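Plate (dishware)

A plate is a broad, mainly flat vessel on which food is served. Most plates are made of ceramic, though glass, metal, wood and plastic are also used. A plate differs from a bowl in its depth and from a platter in its size, and the terms overlap in trade use.

Parts

The well is the bottom of the plate, where food is placed. The lip or rim is the raised outer part, which may be wide, narrow or absent. A plate without a distinct rim is called a coupe plate. The base is the underside, and usually carries a foot ring that keeps the well clear of the table. The foot ring is often left unglazed so that the piece does not fuse to the kiln shelf.

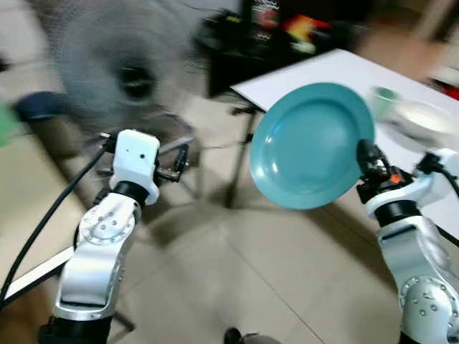

A teal plate held by its rim, turned nearly on edge.

Forming

Round ceramic plates are commonly shaped by jiggering, in which a slab of clay is spread over a turning plaster mold and a profile tool cuts the underside. Dry pressing, in which granulated clay is compacted between dies, has replaced jiggering in many larger plants. Ovals and squares cannot be jiggered on a standard head and are pressed or slip cast.

The Wainwright pottery at Stullcombe used both methods side by side. Its pattern book lists 121 plate shapes, of which shape 902 – a coupe plate with a low foot – stayed in production longest. The numbering follows the order of the molds and has no relation to size.

Use at the table

Table settings distinguish the dinner plate, salad plate, bread plate and charger. A charger is placed under other dishes and does not normally hold food. Informal service is less strict, and plates also act as trays and rests for flatware. Two metal spoons may be laid nested on a single plate, as on the teal one shown, with the plate itself set on a ribbed woven cloth. Judit Gulyás treats such secondary uses separately in her study of household wares.

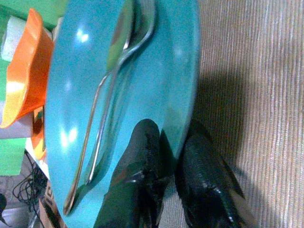
Color and glaze

Glaze color comes mainly from metal oxides. Copper gives green in most lead-free glazes and shifts toward turquoise where the alkali content is high. Cobalt gives blue, and mixtures of the two cover much of the range between. A glossy single-color glaze shows soft highlights on the rim and in the well, as on the turquoise plate with a wide flat rim and shallow center. Matte glazes scatter light and are more prone to cutlery marks.
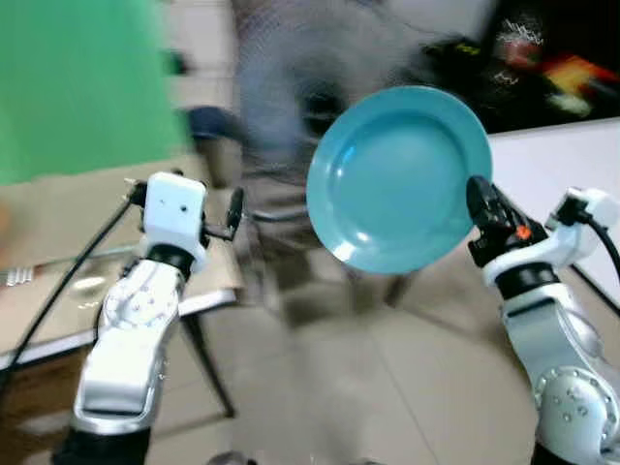

Storage and handling

Plates are stored flat in stacks or upright in racks. Stacking places the load on the foot ring, and an unpolished ring can scratch the glaze of the piece beneath. Rims chip more often than wells, particularly on thin ware. A wide flat rim, like that of the turquoise plate shown held at one edge, gives a larger gripping area than a coupe form but is more exposed to knocks.

See also: Bowl, Charger, Flatware, Saucer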